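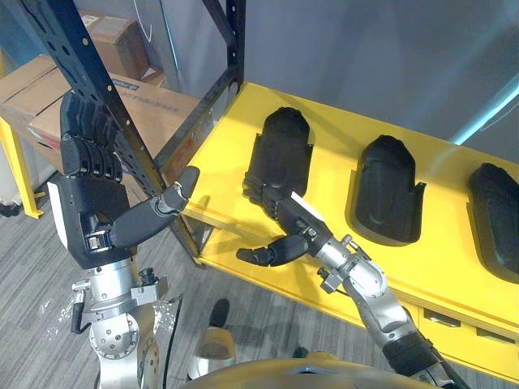 The hands went on in October and I have been meaning to write them up ever since. Most of the delay was the left wrist, which I took apart and put back together more times than I want to admit.

For anyone new to the blog, the project is called Skelent. It is a two-armed robot that I am building in a shared workshop, mostly in the evenings. The body came first, then the arms, and for a long time the arms ended in flat plates with nothing bolted to them. Now there are 2 hands with fingers and a thumb each, and I can start on the part I was looking forward to, which is getting it to pick things up.

Wrists

The hands and the arms were not made for each other. The bolt pattern on the hand is smaller than the one on the arm, so each wrist needs an adapter. I drew one up and had it cut in aluminium by Enache, a small machine shop that takes one-off jobs if you don't mind waiting. The first pair came back fine. The drawing was wrong. I had measured the hole spacing from the edge of the plate when I should have measured from the centre, and the left hand sat slightly twisted. It worked, but every pose I typed in was off by the same small angle and it drove me mad.

The second pair fits properly. I used thread lock on all the screws this time. On the first go I left it off, thinking I would be taking things apart again soon, and one screw had backed out by the end of the week.

Cables are still a nuisance. If the loop at the wrist is too short it pulls when the hand turns, and if it is too long it catches on things. I have settled on a length that does neither very often. A proper cable guide is on the list.

Fingers

Each finger has a closed position and an open position, and the software needs to know both. I wrote a small program called Gramine that moves one joint at a time, slowly, and stops when the motor current goes up. It saves the number and moves on to the next. Doing both hands takes 29 minutes if nothing goes wrong.

The thumbs are harder. A finger more or less folds in one direction, but a thumb swings as well, and the order matters. If the fingers close first, the thumb lands on top of them. If the thumb goes first, it ends up trapped underneath and the motor complains. For now I move the thumb out to the side, curl the fingers, then bring the thumb in. It looks a bit fussy but nothing has jammed since I changed it.

I also run a wear test. The hand opens and closes 1000 times with nothing in it, and afterwards I check every joint for play. The right hand passed. The left had a bit of slack in the little finger, which went away when I tightened the pin.

Working at the table

Keeping the arms low over a table is a good way to find out how accurate your model of the table is. Mine had the top slightly lower than it really is. The first time I asked for a resting pose, the knuckles pressed down hard enough that the arm stopped itself. I measured again with a steel rule, changed one number in the settings file, and it has behaved since.

I keep the speed down to a crawl for anything near a surface and I keep the stop button in my other hand. I would say the same to anybody building something similar.

Close-up view

The other job has been the small camera mounted near the gripper. From any distance the picture was good, but I wanted to know how it coped with parts very near the lens. I tried it on a group of yellow and black plastic pieces. The nearest ones go soft and the ones in the middle are reasonably clear. You can make out the four little teeth under the big housing, and the open end of the black tube, so it should do for lining things up. The glossy yellow throws back a lot of light, and I will probably have to turn the exposure down. 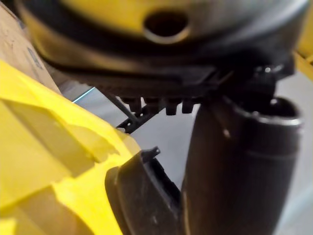

What's next

I have ordered softer fingertip pads from Zotico. The bare tips are all right on foam but they slide on anything shiny. After the pads I want to redo the left wrist cable, and then write a version of Gramine that can run both hands at the same time. The settings files will go up once I have cleaned out the comments.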